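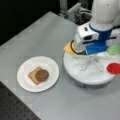 A plate set out with a slice of bread and a round brown topping.

FLETTON -- The Fletton Community Food Hall will extend its open-faced sandwich lunch through the end of April, following strong attendance in the opening weeks of the program, the hall's management announced.

The lunch is served from 11:30 a.m. to 2 p.m. in the ground-floor dining room. Each guest receives one slice of bread on a plate and selects a topping from the counter. Soup, fruit and coffee are available at no additional charge. A total of 1246 lunches have been served to date, according to figures released with the announcement.

"The menu was kept short so that the line would move and the food would be fresh," said Titilayo Nwankwo, director of the Food Hall. "Attendance has been higher than we planned for, and we are pleased to be able to continue."

Bread for the program is supplied by Rawat Bakery, which delivers to the hall each morning before opening. Under the extended agreement, the bakery will provide a plain white loaf and a whole wheat loaf daily, with a rye loaf offered when stock permits. Guests who require gluten-free bread are asked to notify the serving staff on arrival.

The range of toppings will also be expanded. Bean patties, vegetable patties and sliced egg will remain on the counter throughout the month, and a potato and leek patty will be added. Recipes were prepared by Hanne Brynjólfsdóttir, the hall's kitchen manager, who joined the staff last fall after several years in school catering.

"An open-faced sandwich is a practical lunch," Brynjólfsdóttir said. "A person with half an hour can sit down, eat properly and be back at work. We have also had a number of older residents ask for smaller portions, and one slice suits them well."

A full ingredient list for every item, including allergens, is posted at the entrance to the dining room and at the serving counter. Printed copies are available on request.

The dining room seats 67. To reduce waiting times, the management has introduced a second serving period for groups, beginning at 1 p.m. Groups of eight or more should reserve at the front desk by the previous afternoon. Reservations are not required for individuals or smaller parties.

Plates and cutlery are washed on site. Guests are asked to return used plates to the cart beside the kitchen door -- food scraps should be placed in the green bin next to it.

The hall will also hold a bread-baking class during the month, led by Ramesh Nautiyal of Rawat Bakery. Places are limited, and registration will open at the front desk at 9 a.m. on the first morning of April.

Inquiries concerning the lunch program or group reservations may be directed to Anju Sisodia, guest services, at the Food Hall front desk during opening hours.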